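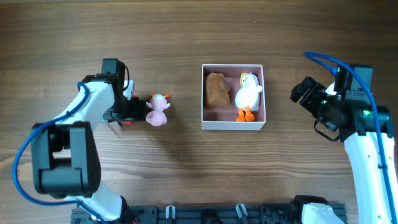 1/ Moving house with small kids, a thread. We did it on Thursday. Am sat on the kitchen floor typing this with one hand so excuse spelling

2/ Start with the toys. Everyone says leave them till last so the kids aren't upset. We left them till last. It was 11 at night and I was putting jigsaw bits in a saucepan

3/ One box per child that they pack themselves. It'll be full of rubbish. Let it be. Ours has a torch, a shoe, half a recorder and the good teddy

4/ The good teddy does NOT go on the van. Good teddy goes in the car. Write it on your hand

5/ Boxes. I bought 12 from Jelberg and needed twice that. Books in small ones, please, my back. The big ones are for duvets and coats

6/ Label the side and not the top. They get stacked. I knew this. I labelled the tops

7/ Also write the room in the NEW house. "Back bedroom" meant one thing to me and another to the two lads carrying the wardrobe

8/ Removals were Nultov, very decent, turned up at 8 on the dot when I'd been told nine. I was in a towel. Kettle already packed

9/ Which reminds me – kettle, mugs, teabags, loo roll, phone charger, scissors, plasters, bin bags. All in one bag, bag goes by your feet in the car

10/ Bedding in that car too if it'll fit. You'll want beds made before tea. By seven you won't have it in you

11/ Someone replied asking about cots. Take it apart the night before, put the screws in a sandwich bag, tape the bag to the cot. Not to the wall. Not "somewhere safe"

12/ Ours are somewhere safe. The little one's on a matress on the floor and thinks it's Christmas

13/ Meter readings, both houses. Photo of each. I forgot the water one at the old place and had to ring the new people, who were lovely about it and also clearly in the middle of their own nightmare

14/ Post redirect – do it a fortnight before. We did it 2 days before and a birthday card has gone missing with a tenner in it. There have been tears

15/ Food. Forget cooking. There's a place round the corner called Somogyi that does soup and big floury rolls and I would like to be buried there

16/ Freezer: run it down for weeks. You end up with some strange teas. Fish fingers and a crumpet, peas on the side. Fine

17/ The kids were fine all day and then fell apart at bedtime over the landing light being on the wrong side. Leave a lot of time for bedtime. We read the same book four times

18/ Do their room first, even if you're stepping over everything else. Curtains up, lamp on, books out. Ours has no wardrobe yet and a curtain that's really a tablecloth

19/ Storage question, few of you asked. We put the loft stuff into Atach for a month, back end of September. Smallest unit they do. Was worth it just to have a hall you could walk down

20/ Except the Christmas tree stand is in there, and the iron, and I think my winter coat

21/ Things I'd chuck before next time: every lidless tub, the breadmaker, the bag of cables. I carried that bag of cables down 8 stairs and up a drive

22/ There isn't going to be a next time

23/ Right, found the tin opener, it was in with the bath toys. Off to do beans. Will add more if I remeber anything

24/ Oh – defrost the freezer BEFORE the morning. Towels down. Ask me how the van floor was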